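Subject: Re: [griswood-tenants] Heating schedule + the window thing

Marisol, all,

Quick one, I'm between calls. See below for what Marisol asked, answers under it.

On Wed, Marisol Rengifo wrote:
> Does anyone on the list know when the heat comes on this year?
> Last October we waited and waited. Also did the Escobar people
> ever send a price for the windows, and is it per unit or for
> the whole building? My sister is staying with me and she's
> cold at night. Thanks, M.

Heat: called the office, got Fredy Flores. Boiler inspection is Wednesday, 6 in the morning, heat on after that if it passes. Didn't want to promise more than that. Fair enough.

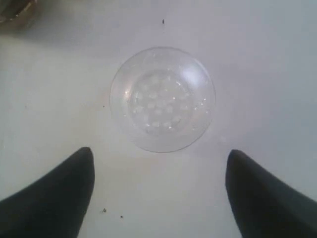 Radiators, if yours knocks, tell Fredy by email and put your unit number in the subject line. Phone messages get lost. Mine got lost twice. Don't paint over the valve either, the people before me did and it took a wrench and a lot of swearing.

Windows: yes, Escobar sent a price. Per unit. 275 for new seals, 620 if they have to redo the sash. Zollach quoted 300 for seals but wants the whole floor done at once, and Kristýna says third floor will never agree on a day. I'd go with Escobar. Eifion disagrees, he can write his own email.
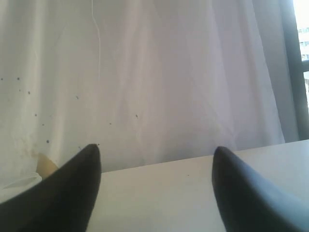 Until then, the cheap stuff does help. Foam strip along the bottom, press it down hard, wipe the sill first or it peels off in a week. Heavier curtains at night if you have them. Keep them off the radiator tho. I have most of a roll of foam left, knock after 7 and its yours.

Marisol, I also have a spare blanket for your sister, big wool one, a bit scratchy.

Anyone who wants in on the Escobar order, reply to me and not the whole list please. Need unit number and how many windows. Will send it all to them when I've heard from both upper floors.

Gotta run

Rowena Ignacio
2nd floor back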